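Handout 6: Sorting, Grouping and the Trouble with Shape Blocks
Early Learning Materials, Unit 2
Wayne MacDonald
Revised November 18, 2022

Read this before the session, please, and bring it with you. Last February I printed a full set for the room, found most of them on the floor afterward, and drew my own conclusions about the quality of the prose.

1. Where we left off

Handout 5 dealt with stacking and knocking down. We agreed that knocking down is the better half of the activity and that adults underrate it. This week the blocks stay flat on a surface and the question changes from "how high" to "which ones go together." It sounds like a quieter subject. Wait until you have watched two four-year-olds disagree about whether a cylinder is a circle.

For the rest of the unit, three words have fixed meanings:

Sorting: putting every item into a place according to a rule.
Grouping: putting some items together, with or without a rule, and possibly leaving others out.
Matching: pairing an item with another item, or with a picture, outline or hole.

The catalogs use all three interchangeably. Florkell sells a "sorting set" that is purely a matching set, and Daller sells a "matching tray" with nothing in it to match. If your essay cites a catalog, tell me which word the catalog used and which word you think it should have used. There are marks for this.

2. Attributes

An attribute is anything about a block that a child could use as a reason. In practice there are four that matter to us.

Color. Nearly always the first one used. It can be seen from across a room and has a name that most of the children already know.

Shape. Usually second. Trickier than it looks, for reasons set out in section 3.

Size. Only useful if the set varies in size, and many sets don't vary enough. A difference the manufacturer is proud of may be invisible to someone holding the block in a fist.

Everything else. Weight, smell, whether it rolls, whether it was chewed, whether it is "the baby one." You will be tempted to treat these as noise. Write them down anyway. A child who puts the rolling ones together and the non-rolling ones somewhere else has sorted by behavior, and that is a more sophisticated idea than "red."

Older textbooks present the attributes as a ladder, with color at the bottom and shape a rung up, and the child climbing steadily toward reason. The Brinelthorpe notes (course reader, part two) treat them as a menu. I side with Brinelthorpe. Children who can perfectly well sort by shape will go back to color when they are tired, or when somebody else has the good hexagon.

3. Flat names for solid things

Most shape blocks are solids named after flat figures. We hold up a cylinder and say "circle." We hold up a triangular prism and say "triangle." A cube gets called a square so routinely that parents will correct a child who calls it a box, even though the child is closer.

Does it matter? Opinions in the department differ, and I have sat through the meeting. My own position is that you can say "circle" as long as you touch the circular face when you say it. Run a finger around the edge. Then turn the block on its side, ask what it is now, and keep quiet long enough to hear the answer.

The star and the heart are a separate nuisance. Neither has a solid name anybody uses, so "star" and "heart" have to do for both the face and the block. They are also the most desirable items in any set, which means they get picked up first regardless of the rule. If you are recording the order in which blocks are chosen, put a small mark beside the star and the heart so that you can look at your results with and without them. A student in an earlier year found a strong preference for yellow that went away entirely once the heart was removed.

4. The surface

I get more questions about this than about the blocks. Use something with an edge. A board, a tray or a mat tells everyone where the activity stops. On an open carpet, a block that has been left out of a group and a block that has simply wandered off look identical, and your notes will not be able to tell you which was which.

Plain is better than patterned. A board with a strong stripe will invite lining up, which is a fine thing to do but a different handout. Faint bands in the wood haven't caused trouble in my experience. The Luik trays have numbered squares printed on them, and every child I have watched use one has put a single block in each square and declared the job finished.

5. Proximity, or what counts as a group

Suppose you come back to a board and find blocks standing on it. Some touch. Some are close. One is off by itself. How many groups are there?

The standard rule for this course is: blocks that touch are one group, and a block touching nothing is a single. It's a crude rule. It was adopted because the previous rule, "blocks that appear to belong together," produced as many answers as there were students, plus one from me. Under the touching rule we can at least be wrong in the same way.

Note what the rule ignores. It takes no notice of color or shape, and it has no opinion about what anyone intended. A touching group may be all one color or as mixed as a kitchen drawer. You record the contact first and the attributes second, in separate columns, and you do not go back and alter the first column to make the second one prettier. I can tell when this has been done. The eraser leaves a sheen.

6. Worked layout

We will talk through the layout in Figure 1 at the start of the session. It has eight blocks in four colors, with two blocks of each color, so a sort by color would come out in tidy pairs. Shape is less obliging.

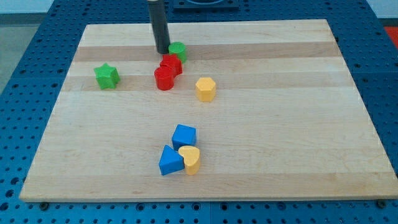 Figure 1. Eight wooden shape blocks on a board. The red pair is together; the yellow heart is touching the blue triangular prism.

Points I would like you to have considered by the time we meet:

The two reds are pressed together, and they could pass for a finished color group if you looked at nothing else. The one at the back touches the green cylinder as well. By our rule the green goes in with them, and the neat story about red is spoiled.

The two greens are a cylinder and a star, and the star is over on the left by itself. A child asked to "put the greens together" has a reasonable distance to cover. A child asked to "find another one like this," holding the star, has a problem with no good answer, and you should think about what you would accept.

Yellow is split too, between the heart and the hexagonal prism. Blue very nearly behaves. The cube and the triangular prism are in the same cluster near the middle, with the heart alongside, and someone will want to call that "the blues and a visitor." Please don't write "visitor" in the attributes column.

For the shape column, use solid names where you have them. If you can't settle the shape of a block from where you are sitting, write "rounded" or "flat-sided" and leave it there. A vague entry costs you nothing. A confident wrong one goes on to infect your totals.

7. Recording sheet

Copy the headings below onto your own paper. The photocopier ration for this course is 200 sheets and I have plans for them.

Layout number
Block (color, then shape)
Touching (list, or "none")
Group letter
Remarks

Remarks should be short. "Moved star back twice" is a remark. A paragraph on the child's inner life is an essay, and that comes later in the term, with a limit of 2000 words.

8. Before the session

Read the Brinelthorpe notes up to page 94. The pages after that are on buttons and can wait.

Draw a layout of your own with eight blocks that gives exactly two touching groups and one single. Then draw a second with the same blocks in which every group is mixed in color. Stick figures of blocks are fine. Shading is a waste of your evening.

Come ready to defend one sentence on whether a cylinder is a circle.

We meet in room 1117. The block sets live in the low cupboard by the sink and go back there with the lids on. If a heart is missing at the end, we all stay and look for it.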